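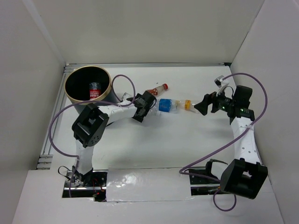 ## A ordem das garrafas

Entre as tarefas domésticas, a separação de embalagens ocupa um lugar discreto. Raramente consta dos manuais de economia doméstica e quase nunca justifica uma conversa à mesa. Foi, contudo, a esse gesto que a associação Plamberg dedicou o seu programa de abril, destinado a famílias que partilham cozinhas de pequena dimensão.

O programa reuniu 213 agregados e partiu de uma pergunta prática: onde fica a embalagem entre o momento em que sai do armário e aquele em que deixa a casa? Nas respostas recolhidas, o parapeito da janela e o chão junto ao frigorífico surgem com frequência. O caixote, quando existe, encontra-se muitas vezes noutra divisão.

«As pessoas arrumam bem aquilo que veem», afirma Marjatta Oksanen, responsável pela coordenação. «Uma fila de garrafas sobre uma mesa clara pede uma decisão. As mesmas garrafas dentro de um saco podem esperar semanas.»

A recomendação da Plamberg assenta nesse princípio. As garrafas são dispostas em fila, sobre uma superfície desimpedida, com um recipiente largo ao alcance da mão. Um caixote redondo, de boca ampla, recebe as embalagens sem obrigar a um gesto preciso. Os modelos estreitos, ainda que mais fáceis de encaixar sob o lava-loiça, enchem-se depressa e convidam ao empilhamento.

### O recipiente como mobiliário

Para Vilho Nieminen, do ateliê Vuorinen, o caixote deve ser escolhido com o mesmo cuidado que se dedica a uma cadeira. Um interior preto disfarça as marcas de uso; um rebordo dourado permite que o objeto permaneça à vista numa sala de jantar. O designer desaconselha as tampas durante a triagem, por interromperem o movimento, e prefere superfícies lisas, que se limpam com um pano húmido.

Oona Halonen, que acompanhou as sessões realizadas à sexta-feira, chama a atenção para a altura da bancada. Nas cozinhas visitadas, muitos participantes separavam as embalagens curvados sobre o chão. A passagem da tarefa para a mesa foi a alteração mais bem recebida, sobretudo entre os moradores mais velhos.

O guia da associação, com sete fichas ilustradas, prevê ainda o enxaguamento prévio das garrafas e a verificação das tampas. Uma segunda edição, dedicada aos frascos de conserva, está em preparação sob a orientação de Pirjo Savolainen.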